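Cold brew: how long do you keep it, and do you dilute?

Plandstead Food & Drink forum > Coffee and tea

hauke_janssen
Posted August 15, 2020

Hello all, I have a question about cold brew coffee. I make it in a big jar, coarse ground, 18 hours in the fridge, then through a paper filter. The taste is very good on the first day. On the third day I find it flat and a little sour, and my wife says it tastes like a wet cupboard. 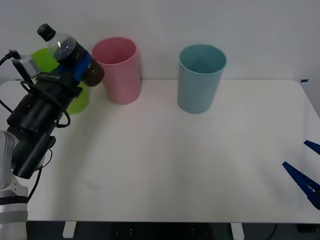
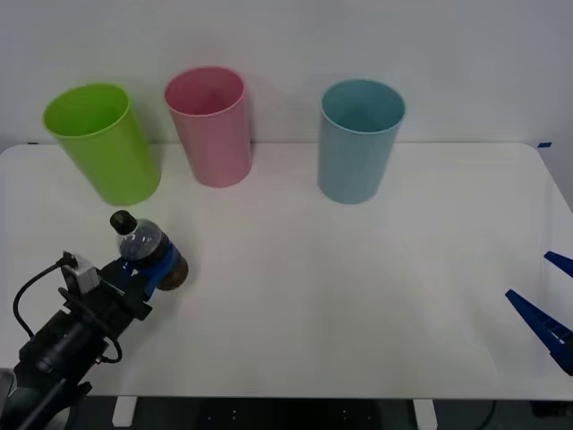

My beans are the dark ones from Mustonen. Should I make less each time, or is my filter the problem? I have also read that one must dilute it with water, but how much?

trurar_tea
Three days is fine in my kitchen. I keep mine for a week. Do you wash the jar with hot water only? Coffee oil stays on everything, and old oil gives exactly that cupboard taste.

Akinyi Swai
I don't agree with a week. After 2 days I throw it on the roses. With dark beans it goes flat even quicker, in my experience. Try a medium roast and grind it the same morning.

hauke_janssen
Thank you both. I wash with soap, but the lid has a rubber ring and I have never taken it off. I will look tonight.

Akinyi: I buy it ready ground – is this already the mistake?

Akinyi Swai
It is one of them, sorry! A hand grinder is enough. I have an old Fimach and it does coarse very well, only slowly.

grumpy1743
You are all making it too complicated. Brew it hot, double strength, pour over ice. Ready in five minutes and no jar.

trurar_tea
That is iced coffee, a different drink. Much more bitter.

grumpy1743
It is brown and cold. Same drink.

trurar_tea
Hauke, for the dilution: I take one part coffee to one part water, or milk. If you drink it straight it is very strong, and you will not sleep.

hauke_janssen
The rubber ring was terrible. I will not describe it. I have ordered a new one and will make half a jar next time, with one to one water.

The roses also get some.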